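Plostwood Open Day: Table Clearing at the Brornix Bench

Members who made the trip to Plostwood on 10/31/23 spent the afternoon in the manipulation lab, where the Brornix group ran its table-clearing work from start to finish and took questions between runs. Attendance was good enough that the second session had to be split in two.

Emlyn Ifans opened with a short talk on how the task is set up. An operator drives the arm by hand through each clearing job, the joint positions and wrist view are logged together, and the control policy is trained on the result. The current set holds 543 demonstrations. Of these, 245 involve cutlery, and the rest cover cups, bowls and folded cloths. Another 162 runs were recorded and then dropped, mostly for timing faults between the joint log and the video.

The faults took up more of the talk than expected. Until March the two streams were stamped by separate clocks, and the drift was small enough to pass the automatic check. It showed up only in training, as a policy that closed the fingers a little early. Both streams now run off one clock, and the check has been tightened.

Cutlery was picked for the demonstration for a plain reason: it is thin, it lies flat, and a plate rim gets in the way of the fingertips. Ifans listed the usual failures. The fingers close above the handle and come up empty, or they press on the rim and tip the plate. Grasping near the middle of the handle helps, but the middle has to be found from the wrist view alone. The lab uses no overhead camera for this task.

Visitors were then invited to the bench in groups of 7. The arm sits on a Maddocks stand, bolted down, with a foot switch on the operator's side and a second stop button at the rail. The wrist view was put up on a monitor so that those at the back could follow the approach.

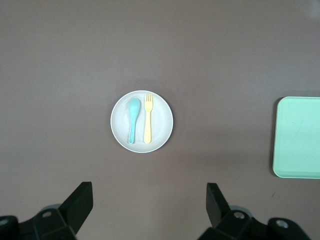
Wrist view at the Brornix bench: spoon and fork on the plate, fingers open, green tray at right.

Most questions dealt with lighting. The group trains under mixed room light on purpose -- an earlier set made under a single lamp did poorly once the blinds were opened. One member asked about metal cutlery. Ifans said that reflections are the main concern, and that the group wants steadier results with plastic before moving on.

There was also some discussion of fingertip wear. The present tips are replaced on a fixed schedule, and Brarnen is supplying a softer pad for comparison. Results are not ready to share.

Slides from the talk are available from the section office on request. The next visit is planned for March, and sign-up will open in the winter issue.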